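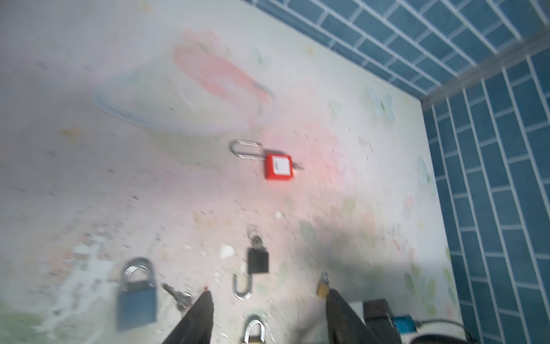 Red padlock, key in the side.

Naltcombe Neighbors > Home & Household > What do you do with keys that fit nothing?

bramsegers
November 13, 2023
I've spent the evening sorting what my family has always called the key drawer. Final tally: 4 padlocks, 11 keys, and one working relationship between the two groups. The other ten keys open nothing in this house. I have tried them on every door, the mailbox, the bike chain, a suitcase and, late in the evening, the piano.
My wife wants them gone by the weekend. I feel that the minute I throw one out, a door will present itself. What do normal people do?

roos_a
Normal people put them back in the drawer and close it.

NeleD
Throw them out. I did this in June when we moved off Sarkmont Road and I have not been haunted by a single door. If you can't name the lock, it's scrap metal with teeth.

Veerle Dewulf
Please don't throw them out until you've asked around the family. My father's drawer had a flat little key none of us recognized. My brother wanted to bin it. Two months later my aunt mentioned the trunk in her attic that she'd been meaning to have drilled since the eighties. It fit.

NeleD
And what was in the trunk?

Veerle Dewulf
Curtains.

NeleD
I rest my case.

Veerle Dewulf
They were nice curtains.

Branislav K
Used to cut keys for a living, so a few practical points.
Look at the head of the key first. If there's a number stamped on it, that's often a code for a desk, filing cabinet or locker, and those can be replaced without the original, so you lose nothing by tossing it. Small keys with hardly any cuts are usually luggage or cash box. Long ones with a round shaft are interior doors in older houses. Try them next door before you give up. Builders in this town bought the same lock by the crate, and I'd bet half the bathrooms on Lambrechts Street open with one key.
Don't leave a tag with your address on any of them, including the ones you throw away.

bramsegers
One is stamped 1076. I don't own a desk with a lock, and I've never owned a cabinet of any kind. Should I be worried?

Branislav K
Only if you worked in an office and left in a hurry.

bramsegers
I did leave Irkix in something of a hurry.

roos_a
There's a supply closet somewhere that hasn't been opened in years, and they talk about you.

paperclip_pete
Combination locks. Problem solved. I switched everything over and haven't carried a key since.

NeleD
And what happens when you forget the number?

paperclip_pete
I don't. It's 2264 on all of them.

Branislav K
Pete.

paperclip_pete
Oh for crying out loud.

Veerle Dewulf
Can a moderator edit that, please?

roos_a
While Pete is out in his yard changing locks, can I drag this somewhere else? The key drawer at my mother's is lined with a scrap of the pastel butterfly stuff she also had on the table, and she wants the same look again, with a blue brick pattern going up the walls around it. I say it's too much pattern. She says I have no joy in me.

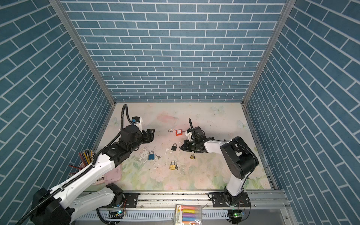 Blue brick pattern on three sides, butterflies on the mat.

NeleD
Your mother is right about the joy, but pale prints show every speck. I had a floral cover for a year and wiped it more often than I wiped my children.

Veerle Dewulf
I like blue next to soft pink and green. I'd do one wall and see whether she gets tired of it. She won't, but you'll have had your say.

Branislav K
No opinion on butterflies. If she's relining the drawer, have her empty it first and check under the old liner. You'd be amazed how many keys I was asked to copy that were under there.

bramsegers
Went and checked under our liner.
It's twelve keys now.

roos_a
Does it fit anything?

bramsegers
It opens the piano.

NeleD
Fine. Keep that one.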